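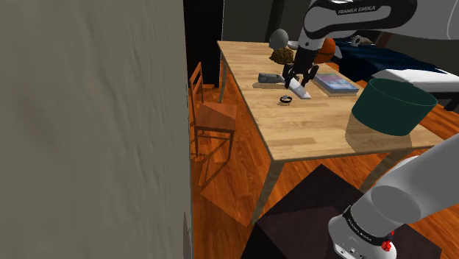 If you have ever tried to get 32 people to agree on the date of a summer picnic, you will have some idea of what the Nosau Neighbours' Council takes on every month. It has a seat for each street association, faith group and allotment society on the east side of town, and somehow it works. I spent most of a spring going along to its meetings and came away a convert.

The Council began as a quarrel. Two residents' groups, one on either side of the Sivus canal, both wanted the old tram depot, and each had written to the town hall saying the other didn't speak for local people. The town hall (rather sensibly, I think) wrote back to say it would talk to them once they were talking to each other. They met in the back room of the Kaczmarczyk bakery, ate a great deal of poppy seed cake and agreed on almost nothing except that they should meet again.

Nearly 30 years later they are still meeting, still with cake, and the depot is a shared hall with a waiting list for its evening slots.

What I love is how open the whole thing is. Anyone can sit in. The agenda goes up in the library window the week before, and the first half hour belongs to whoever turns up with something to say - a broken street light, a choir short of tenors, a family newly arrived and looking for a school place. Each member group gets one vote, whatever its size, so the chess club counts for as much as the parish. There was grumbling about that when I visited, and I gather there always has been!
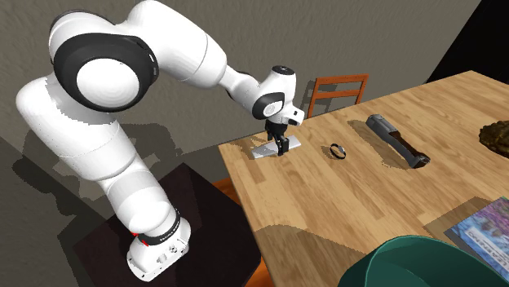
A white robotic arm beside a light wooden table.

This year the big push has been the Nornex Fund, a pot of small grants named after the estate where the first collection was held. Last June 1141 households gave something towards it. This June it was 1733, and the people with the buckets were still beaming about it when I caught up with them by the lock. The money goes out in little sums: bus fares for the lunch club, paint for the youth room, a second-hand piano that took six people and a very patient van driver to get up the steps.

The Council votes on its new chair in the autumn. Two people are standing, one from each side of the canal, and both have promised to keep the open half hour exactly as it is. Meetings start at 7pm in the depot hall, but go at half past six if you want a chair near the radiator and first pick of the cake.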